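Section 4: Changing the Batteries and Setting the Clock

Okay, so you've got your Grorkow wall clock out of the box, you've read the safety page (please do go back and read it if you skipped it, I'll wait) and the hanger is on the wall from Section 3. Now we get it running. I've set up more of these than I can remember and I still mess up step 6 about one time in five, so take it slow.

Everything in this section goes for the plain Grorkow and for the one with the chime. If yours is the Lâm edition with the moon dial, do these steps first and then jump to Section 5 for the moon part. The moon dial won't move at all until the main clock has been running for 15 minutes, so don't panic when it just sits there.

What you'll need

The clock, obviously
2 new AA batteries, both the same brand
A folded towel
The little plastic key from the parts bag (gray, easy to throw out with the packing)
A phone or something else that shows the right time

Putting the batteries in

1. Lay the towel on a table and put the clock face down on it. Hold it by the rim. The hands are thin and they bend if you look at them funny.

2. Slide the battery door toward the bottom of the clock. It's stiff the first time. If it won't budge, press with your thumb near the arrow and push at the same time.

3. Take out the paper strip, if there is one. Some boxes have it and some don't.

4. Put in both batteries. The flat end goes against the spring. There's a plus and a minus molded into the plastic, but they're black on black and I need a flashlight to read them.

5. Close the door until it clicks. You should hear one tick within a few seconds, and on the chime model a short double beep as well.

Note: I don't use rechargeables in mine. They start out at a lower voltage, and the chime gets slow and sad long before the clock itself stops. The plain model puts up with them better, so if you have a drawer full, go ahead and try.

CAUTION: Never mix an old battery with a new one. The old one can leak, and once that crust gets on the contacts you're in for an evening of vinegar and cotton swabs (Section 9, if you're already there, sorry).
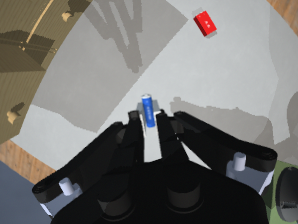 Small items left out on a tabletop. Clear yours before you start.

I'm a bit of a nag about the table, I know. But the key is small, the screws from the hanger kit are smaller, and if you lay a clock face down on a loose screw you get a scratch right across the glass. Ask me about my kitchen clock! A clear table and a towel are all it takes.

Setting the time

6. Turn the clock over and find the setting wheel on the back, left of the battery door. Turn it only in the direction of the arrow, so the hands go forward. Going backward won't break the plain model, but on the chime model it knocks the strike count out of line, and then you get seven chimes at four o'clock.

7. Stop when you're a minute or two ahead of the real time. Push the wheel in. The hands stop.

8. Watch your phone. When it catches up, let the wheel pop back out.

9. Wait for the next full hour if you have the chime model, and count. If the count is wrong, press the plastic key into the small hole marked S and hold it until the clock strikes once. Every press moves the count ahead by one. Keep going until it matches the hour the clock is showing.

Note: The chime shuts itself off at night, and it figures out when night is from the first time you set it. So if you set the clock at 9 in the evening, tell it so! Slide the AM/PM switch to PM before you let go of the wheel. I forgot this once and had a clock that kept quiet all day and then went off at 3 in the morning.

Hanging it back up

10. Pick the clock up by the rim with both hands and lower it over the hanger. You'll feel it drop a little when the hook catches.

11. Let go with one hand first. If the clock tips, the hook isn't in the slot. Lift it and try again.

12. Step back and check that it's level. The pendulum version is picky about this. If you hear tick-TOCK, tick-TOCK with one side louder, nudge the bottom a tiny bit toward the louder side and listen again.

If it isn't keeping time

Give it a full day before you touch anything. I set mine on a Saturday and check it the next day after lunch. If it's running fast or slow, use the small lever next to the wheel (F for fast, S for slow). Move it one notch, reset the time, then leave it alone for another day. People love to move it three notches and then three back, and they end up where they began.

The lever on the older Stoltimex movement works the other way around. You can tell you have one if the back plate says 310 under the battery door. On those, go toward S to speed it up. Yes, really. I didn't design it.

If the clock doesn't tick at all, take the batteries out, turn each one in your fingers to clean the ends, and put them back. Still nothing? Check that the spring hasn't slipped sideways, and check that the wheel isn't stuck in. A stuck wheel is the one I see the most. A couple of quick pushes usually frees it.

Owners of the Felurier wooden case: the back panel has to come off before you can reach the wheel. See the drawing in Section 2, and put the panel screws in a cup.

Next up is Section 5, moon dial. If you don't have one, skip to Section 6 for cleaning.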